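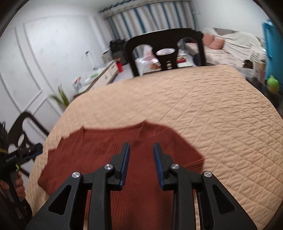 Red ribbed top, laid out on the quilted cover. Blue pads on the jaws.

Posted in March by Ourania Stergiou, 11:40 pm

Search this diary Go Enter keywords

Too tired for proper sentences. Budget night. Second go at it, first version got coffee on it and the sums were wrong anyway.

So. Two grippers now, handheld, both fine for folding work. Question is what we buy next and whether it's more of the same or finally a real arm. Lasow quote came in this afternoon – 2,903 for the pair of spare jaw sets plus pads plus the case. Without the case they won't say. Wrote back asking. Who buys a case. We have boxes.

Pumphrey is 1,190, but that's one unit, no pads, and shipping is extra and they don't say how much extra untill you check out. Filled in the whole form to find out and it timed out. Will try again in the morning.

Knits are what's eating my head. Shirts I'm not worried about. Ribbed stuff stretches when you pull a corner, then the fold line isn't where you meant it, then the sleeve. Want pads with more grip on them but not so much they snag. Stesex does a softer one, sold in packs of 22, no idea why 22. Asked for a sample. They want a purchase order before a sample. For a sample!

Note to self, pads are a consumable, put them on their own line. Last year I lumped them in with hardware and then had to go begging in the fall.

Also needed and keep forgetting:
pivot screws, spare, get the right size this time
a proper folding table, waist height
more clothes – thrift store, knits mostly, some with wide necks, some kids sizes
batteries

The arm. Brakstead called back, nice man, talked for ages, would not give me a number. Lease or buy, depends on the term, depends on service, depends. I said just give me the worst case and he laughed. So that goes in as a blank with a question mark, and they'll hate it, but I'm not making one up. If it's lease we could start in summer. If it's buy then it waits for next year and we carry on by hand, and I'd sooner have Pumphrey now as a third set for when one's off getting fixed.

Leaning Pumphrey. Leaning. Lasow's jaws are better made though, and I know their parts fit, and thats worth something at this hour.

Table first whatever happens. My back.

Send the sheet before lunch. Call Stesex again, ask for somebody else. Bed.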